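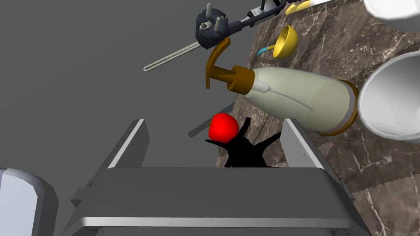 Comparing two-finger grippers in simulation

Step 1. Load the cluttered countertop scene and attach the Nosia gripper. Set the wrist camera behind the palm so both fingers stay in view.

Step 2. Pick the small red sphere as the first target. The spray bottle lies close to the right finger, so log contacts on that side separately.

Step 3. Run 60 approaches at fixed speed. Close on the target, lift, hold for 4 seconds – then reset.

Step 4. Swap in the Besadard gripper and repeat with the same random seed. Leave the controller gains alone.

Step 5. Compare lift rate and stray contacts per gripper.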